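Dumplings, part two: the pan

In the first post I covered dough hydration and resting time. I left out cooking because I had not settled on a pan. I have used the same setup since July and I am now satisfied enough with it to write it down: one black skillet, one light blue silicone spatula, one orange bowl for transfers, small batches.

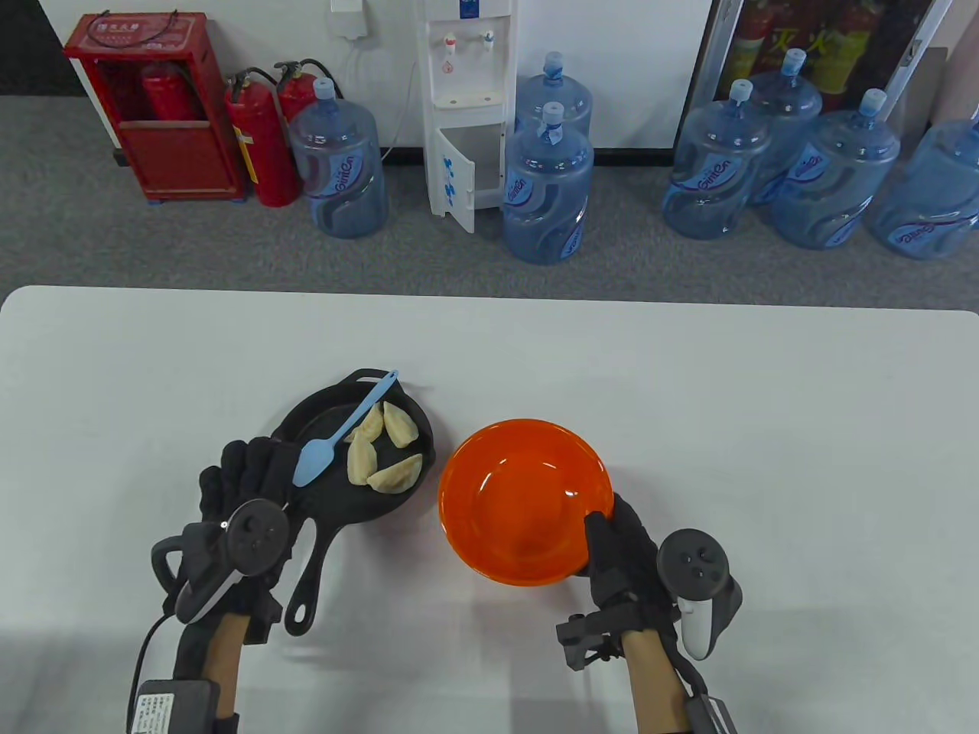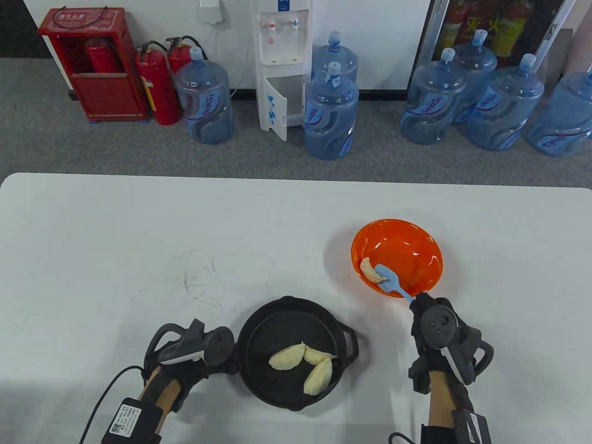 Batch size first. A full pan looks efficient, but the dumplings swell a little during the steam stage and weld together where they touch. Separating them tears the skin at the thinnest point, usually the side wall just under the pleat, and then the filling leaks and burns onto the metal. I dropped from 8 per batch to four and the tear rate went to almost zero. Total cooking time for a meal goes up. I accept that.

Skillet. Mine was sold under the name Drindwood and came with a factory seasoning that was mediocre. I stripped it and redid it over one weekend. Preheat matters more than seasoning. I put it on medium-low and leave it alone until an infrared thermometer reads 285 °F at the center. The edge reads lower, and on my burner one side is always lower than the other, so I turn the pan a quarter turn halfway through the preheat. Oil goes in after that, then the dumplings, flat side down.

Spatula. I used a thin steel turner for years and it is a better tool for getting under a stuck crust. It also scrapes the seasoning and will cut straight through a soft skin if the angle is off. Silicone is thicker at the leading edge, so it can't be forced under anything. If a dumpling does not release with light pressure, it is not ready. Wait another minute and try again. Tamsin Whitelaw wrote to me after the last post to argue for a fish spatula. I tried hers. It works well on a fully browned bottom and badly on everything before that.

Bowl. The transfer container gets less attention than it should. I want a smooth interior, walls high enough that I can push a dumpling against the side and slide the spatula out from under it, and a bright color. Pale dough on a white plate on a white table is hard to see, and I have set a dumpling on the rim of a plate more than once. With orange I can see the outline without looking closely. I keep the bowl right up against the pan when I practice the transfer. Over a live burner, obviously, it goes farther away.

Practicing the transfer sounds excessive. It took me one Tuesday evening with the heat off and it fixed most of my breakage. The sequence I ended up with:

Hold the pan or the bowl steady with the free hand, with a mitt if the pan has been on the heat.
Come in from the flat side of the dumpling, never from the pleats.
Get the head of the spatula at least two-thirds under before lifting.
Lift low and move sideways.
Touch the inner wall of the bowl, then pull the spatula back.

Most people lift too early. Rungnapa Wannasri, who taught me the pleat I use, does the whole thing with chopsticks and has no interest in any of this.

Water for the steam stage: 53 grams for a batch of four, added all at once, lid on immediately. I weigh it. Less leaves the pleats chalky, and more takes so long to boil off that the bottom goes soft again before it can crisp. Lid comes off when the sound changes from a low bubble to a dry crackle.

Open problems. The crust is still uneven on the last batch of the night, I think from oil pooling away from the center. My counter may not be level. I also want to test starch slurry in place of plain water, which Mahnaz Ghaffari says will need a different ratio. Part three will be dipping sauce, once I have finished the bottle of vinegar I bought by mistake.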